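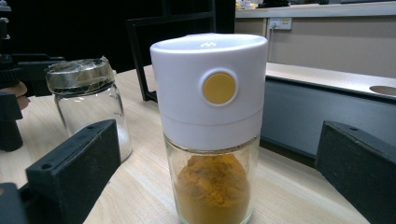
Le doseur à bouton jaune entre les deux doigts de la pince, poste 2.

Accueil > Projets > Tarnomia > Rapports d'avancement

Imprimer | Envoyer par e-mail | 4 partages

Novembre a été un très bon mois pour la cellule ! Indrek Laur a refait l'alignement des doigts et remplacé les vis de serrage – le jeu que nous traînions depuis l'été a disparu. Nous en sommes à 2 733 cycles de fermeture, avec un contrôle du couple tous les 200. Letay Feyisa a réécrit la fiche d'entretien : dépoussiérage des doigts à chaque prise de poste, graissage tous les 2 000 cycles. Reste à recevoir de Skalow le second jeu de doigts, et nous avons hâte de le monter.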